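Workshop Tips: Looking After Gripper Pads
Solleo Robotics Club, posted November 18, 2018

We have been running the kitchen task with the hand-held grippers since January, and most of the trouble members bring to the bench comes down to the pads. A few habits will save you an evening.

Check the pads before you start. Open the fingers all the way and look at both faces under the lamp. A frayed edge is fine for plates. A corner that has lifted will catch on rack wires and on the rims of glasses, so trim it flush with small scissors. Don't pull it off by hand or the tear will run across the pad.

Wipe the pads with a damp cloth, then a dry one. Dish soap leaves a film and glass slides on it. If you have already used soap, wipe twice with plain water.

Tighten the bracket screws by hand with the short driver. The brackets are plastic and the holes strip easily. Put a drop of light oil on the linkage bushings once a month and keep it well away from the pads.

For the dish rack task, set the rack at the far side of the table and leave clear space in front of it. You want room to bring the fingers in level and line them up before you reach the wires.

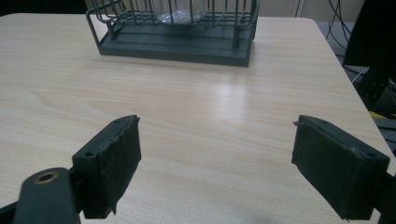

A reader at Vetix wrote in to say that their team glues new rubber straight over the old pads and gets through a whole season that way. We tried it on 2 fingers. The extra thickness meant they no longer closed evenly, and we had to log the opening width again. If you do it, do both sides the same day.

Watch for glare. A pale tabletop under a ceiling light will throw a bright spot, and clear glass is hard enough to pick out already. Turn the table a little or switch off the nearest light.

Replacement pads are in the Tangen drawer, cut to size. Write down what you take. Our log for the Pivent project stands at 1,893 picks, and 299 of those were drops, so please mark which pads were on when a glass slipped.

Store grippers with the fingers open. Pads left pressed together overnight stick, and the edges come away when you part them.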